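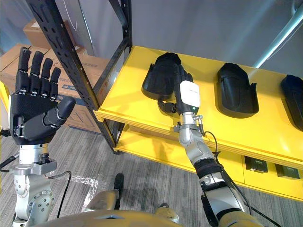 Tadhg Gallagher had trained horses at Cetbridge for 31 years, and in all that time he had never let a jockey name one, until Ljubica asked so nicely that he gave in and the little gray mare became Zokum.

She went off at 65 to 1 that October afternoon, poor thing, and Ljubica sat her so quietly down the back stretch that Tadhg – who had promised his wife he wouldn't shout – was hoarse before the turn.

"Third!" he told everybody at the rail, strangers included. "Third, and she's only two!"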